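Jollum Esitz – Pistola de cola termofusible para reparaciones domésticas

Inicio > Herramientas de mano > Encolado > Pistolas termofusibles

Ficha de producto
Disponibilidad: en almacén
Unidad de venta: 1 pistola
Documentación: hoja de seguridad y guía rápida en español

Descripción general

La Jollum Esitz es una pistola de cola termofusible de uso manual, destinada a reparaciones ligeras en vivienda: remates textiles, cantos despegados, cajas y embalajes, molduras pequeñas, sujeción provisional de piezas antes de coser o atornillar. El accionamiento es por gatillo, con avance mecánico de la barra. La alimentación es por cable a la red y el cuerpo carece de interruptor: la resistencia entra en calentamiento al conectar el enchufe y se apaga al retirarlo.

El equipo se sitúa en la gama intermedia del catálogo. No sustituye a las pistolas de taller para trabajo continuo ni a los adhesivos estructurales. Para uniones sometidas a carga permanente debe consultarse la sección de adhesivos de montaje.

Características

Calentamiento: 5 minutos desde la conexión hasta el primer cordón estable.
Uso continuo recomendado: hasta 30 minutos, seguidos de una pausa con la herramienta desconectada.
Tiempo abierto de la cola estándar: 10 segundos sobre cartón; menor sobre metal y cerámica, mayor sobre tejido grueso.
Garantía: 2 años por defectos de fabricación.
Avance: gatillo de recorrido largo, con retorno por muelle.
Antigoteo: válvula de bola en la punta.
Carga: por la parte posterior, barra a barra.

El cuerpo es blanco y la boquilla negra. El recubrimiento de la boquilla protege del contacto accidental breve, pero no debe tocarse mientras el equipo esté conectado. El extremo por el que sale la cola alcanza siempre la temperatura de trabajo.

Contenido del envase

Pistola Jollum Esitz, barras de cola transparente Talukder para la primera carga, soporte de apoyo plegable y guía rápida. Las barras de color, la boquilla larga y la base antigoteo de silicona se venden por separado.

Aplicaciones en el dormitorio

El dormitorio es una de las estancias donde más se emplea este tipo de herramienta. Los paneles tapizados del cabecero pierden adherencia en los bordes, las grapas ceden y el tejido se separa del bastidor. También es frecuente el encolado de ribetes, cintas y forros que no admiten aguja.

Para un panel tapizado se recomienda separar la pieza de la pared y trabajar sobre una superficie estable. Se levanta el tejido suelto, se retira la cola antigua con una espátula de plástico y se aspira el polvo. La cola se aplica en cordones cortos sobre el bastidor, nunca sobre la tela, y el tejido se asienta con una regla o un listón. Presionar con los dedos directamente sobre tela fina puede producir quemaduras, dado que el adhesivo traspasa el calor.

La cama puede servir de plano de apoyo para presentar las piezas y comprobar medidas con la pistola desconectada y fría. La ropa de cama debe quedar fuera de la zona de encolado: una gota sobre algodón se elimina con dificultad y sobre fibra sintética puede fundir el tejido.

Con la herramienta en la mano se aprecia el volumen del cuerpo frente a la longitud de la boquilla. El mango queda cubierto por la mano cerrada y la punta sobresale lo suficiente para alcanzar rincones entre bastidor y tapizado.

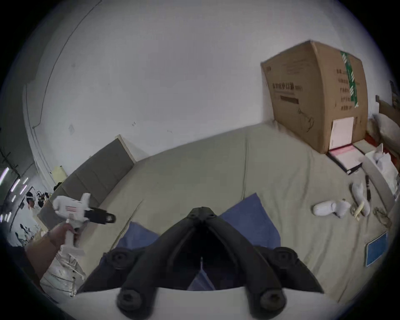
Modo de empleo

1. Comprobar que el cable y el enchufe no presentan daños. Desplegar el soporte y colocar la pistola con la boquilla hacia abajo, sobre una base resistente al calor.

2. Introducir una barra por la parte posterior hasta notar tope. No forzar.

3. Conectar a la red y esperar el tiempo de calentamiento. Un ligero goteo en esta fase es normal.

4. Accionar el gatillo con suavidad sobre un recorte de cartón hasta obtener un cordón continuo y sin burbujas.

5. Aplicar sobre la pieza más rígida de las dos. En superficies largas, trabajar por tramos.

6. Unir y mantener la presión sin desplazar las piezas. Una vez iniciada la solidificación, el reposicionado reduce la resistencia de la unión.

7. Desconectar, devolver la pistola al soporte y dejar enfriar por completo antes de guardarla.

No debe extraerse la barra por la parte posterior, ni en caliente ni en frío. El adhesivo reblandecido arrastra material al interior del cuerpo y bloquea el avance. Si se desea cambiar de color, se introduce la barra nueva detrás de la anterior y se purga hasta que el cordón salga limpio.

Compatibilidad de materiales

Cartón y papel: adherencia alta. Es el soporte de referencia para el ajuste del cordón.

Tejido de algodón, lino y mezclas: adherencia buena, con rigidez apreciable en la línea de encolado. No apto para prendas ni fundas que se laven a alta temperatura.

Terciopelo y tejidos con pelo: aplicar solo por el reverso. Prueba previa obligatoria.

Madera sin tratar: adherencia buena en piezas pequeñas. Sobre barniz brillante, lijar antes con grano fino.

Espuma de tapicería: posible con aplicación puntual. La espuma de baja densidad se hunde al contacto con la cola y deja marca.

Polietileno y polipropileno: adherencia baja. No recomendado.

Poliestireno expandido: no compatible a la temperatura de trabajo de este modelo.

Metal y vidrio: solo para sujeción provisional. El enfriamiento rápido reduce el tiempo abierto.

Embalaje y cajas de cartón

En cajas de mudanza, la cola termofusible se usa para cerrar solapas interiores y reforzar esquinas. El precinto sigue siendo necesario en la junta exterior – la cola impide que la solapa ceda, el precinto impide que entre polvo y reparte el esfuerzo en el levantamiento.

Para cerrar una caja se deposita un cordón en zigzag sobre la solapa corta, se abate la larga y se presiona con la palma abierta. En cajas que vayan a abrirse de nuevo bastan puntos separados, que se despegan con una espátula fina. El cordón completo arranca la capa superficial del cartón.

Sobre cartón húmedo o con restos de polvo la unión no es fiable. Tampoco sobre cartón plastificado, salvo que se raspe antes la zona de contacto.

Mantenimiento

Limpiar la boquilla con un paño de algodón seco cuando esté templada. No emplear disolventes, lana de acero ni cuchillas. Los restos fríos sobre el cuerpo se desprenden con la uña o con una espátula de plástico. Guardar en lugar seco, con el cable recogido en bucles amplios y sin enrollarlo alrededor del mango.

Las barras deben conservarse en su bolsa, lejos de radiadores y de la luz directa. Una barra con polvo adherido introduce partículas en la cámara y acaba por dañar la válvula.

Incidencias habituales

El gatillo está duro: el equipo no ha alcanzado la temperatura. Esperar y no forzar.

La cola sale en hilos: temperatura insuficiente o retirada demasiado lenta. Girar ligeramente la punta al terminar el cordón.

Goteo constante en reposo: restos en la válvula. Purgar una porción de barra. Si persiste, solicitar revisión.

La barra no avanza: diámetro incorrecto o barra deformada. Desconectar, dejar enfriar y contactar con el servicio técnico.

Seguridad

La cola fundida produce quemaduras. En caso de contacto con la piel, enfriar la zona bajo agua corriente sin intentar arrancar el adhesivo y acudir a un centro médico si la lesión es extensa. Mantener fuera del alcance de los niños. No dejar la pistola conectada sin vigilancia ni apoyarla sobre colchones, ropa de cama, alfombras u otros materiales inflamables. Ventilar la estancia durante el trabajo.

Recambios y accesorios

Barras Talukder transparentes, bolsa de 30 unidades
Barras Talukder blancas, bolsa de 10 unidades
Boquilla larga Conena para juntas estrechas
Base antigoteo de silicona Conena
Juego de 2 espátulas de plástico

La boquilla Conena se monta con el equipo desconectado y frío. El apriete es manual; el uso de alicates deforma la rosca y anula la garantía de la pieza.

Opiniones de clientes

Neema Kioko
La compré para un cabecero con la tela suelta por abajo. Cumple. El soporte plegable es un poco estrecho y conviene poner una baldosa debajo. El cable se queda corto si el enchufe está detrás de la cama.

Guangming Xiao
Buen control del cordón. Echo en falta un interruptor. Las barras incluidas se acaban pronto, mejor pedir la bolsa grande en el mismo envío.

Respuesta de la tienda: el modelo no admite interruptor en el cuerpo. Puede utilizarse una regleta con interruptor propio, siempre que quede a la vista durante el trabajo.

Envíos y devoluciones

Los pedidos realizados antes de las 14:00 se preparan el mismo día laborable. Los sábados solo hay recogida en tienda. Las pistolas sin usar se admiten en devolución con su envase original; las que presenten cola en la cámara se tramitan únicamente por garantía. Para gestionar una revisión es necesario adjuntar el justificante de compra y una descripción breve de la avería.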